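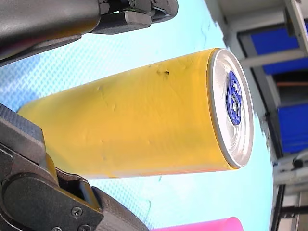
Yellow can with a blue pull tab, unopened, with creases and small dents in the body.

Can Inspector and Returns Clerk, Klinhom Beverage Warehouse

Klinhom stores and ships canned drinks for small producers, including Jandell and Skosau. We are hiring two people for the returns and damaged stock area. The work is checking cans by hand, deciding which ones can be sold, and keeping the records straight.

Cans come back to us from stores and from our own loading dock. Most have light marks. A crease in the side wall is usually fine. A dent that reaches the rim or the seam is not, and neither is a lid that has bulged or a tab that has lifted. You will learn our grading sheet in your first week and work next to an experienced inspector until you are comfortable using it alone.

What you will do

Open returned cases and check each can on the lid, rim, body and base.
Sort cans into sell, discount and discard.
Wipe down sticky cans and repack sound ones into new trays.
Enter the batch code, grade and reason in the stock system.
Take leaking cans to the drain station and rinse the bench afterward.
Crush and bale discarded cans for the recycling pickup.
Tell the shift lead when the same kind of damage shows up in more than one case from a delivery.

What we need from you

Good close-up eyesight, with or without glasses. You should be able to tell colors apart, as several of our products differ only by the color of the can or tab.
Able to lift 40 pounds and stand for most of a shift. Stools are available at the sorting benches.
Basic computer skills. If you can fill in a spreadsheet, you can use our system.
Able to read and write English well enough to follow labels and leave notes for the next shift.

Warehouse or grocery experience is helpful but we will train. A forklift license is not needed for this job.

Hours and pay

Both positions are full time, 40 hours a week. One is on the early shift, which starts at 6 a.m., and the other is on the late shift, which starts at 2 p.m. Please say in your application which one you want, or if you can do either. Pay depends on experience and will be discussed at the interview. The late shift pays a higher rate. Paid vacation and health coverage begin after 90 days.

We supply gloves, aprons and safety glasses. You will need your own closed-toe shoes with a non-slip sole. The returns area is indoors and heated, but the dock doors next to it are open during deliveries, so bring a layer in winter.

How to apply

Send a resume or a short letter about your past work to Marisa Melis, Klinhom Warehouse, Room 274. You can also pick up a paper form at the front desk and leave it there. We do not need references until after the interview.

Interviews will be held in April with Marisa Melis and Tullio Russo, who leads the returns area. Plan on an hour. Part of that time is a short practical exercise at the bench, where you will be given a tray of mixed cans and a copy of the grading sheet. No preparation is needed.

If you need an adjustment for the interview or the exercise, put a note in your application and we will arrange it. Applicants who are not selected will be told by letter or email.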